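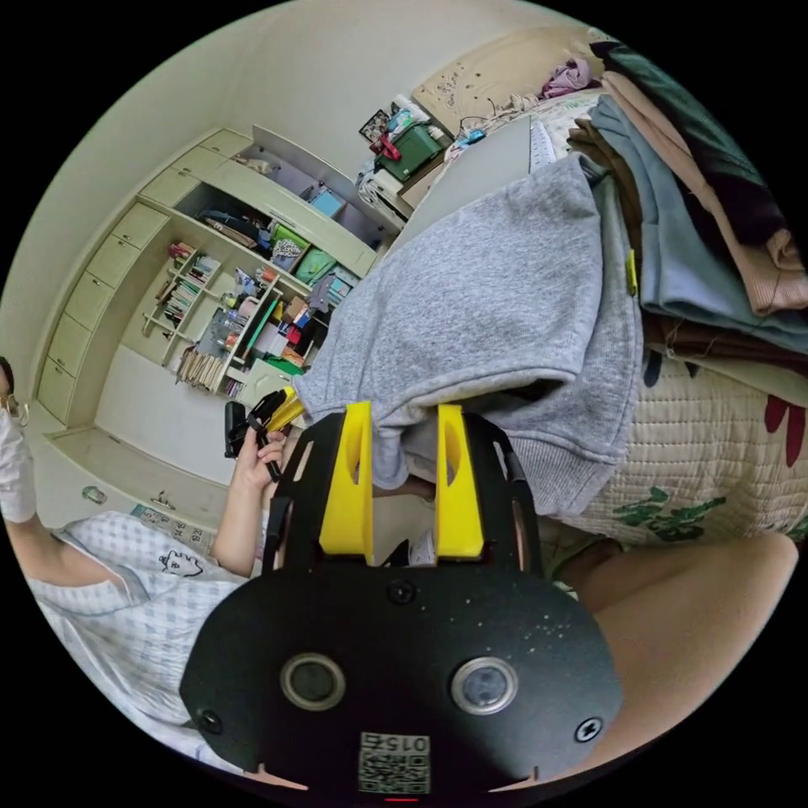
October, 9:40 - pilling test, Kerkora fleece

Second round on the Kerkora swatches, same settings as the Grekano ones last month. Cut 11 pieces from the roll, set 3 aside as unwashed controls. The rest went through the Plevum drum on the cool cycle, plain detergent, no softener.

Area weight of the controls came out at 183 g per square meter, close to what the mill sheet says. Pills are mostly along the folded edge - the flat areas still grade 4 by eye under the side lamp. Grekano was worse at this stage.

To do:
Clean the lint trap before the next load.
Re-cut swatch 9, the corner frayed and it will throw off the weight.
Ask Alipour for a second roll from the same dye lot.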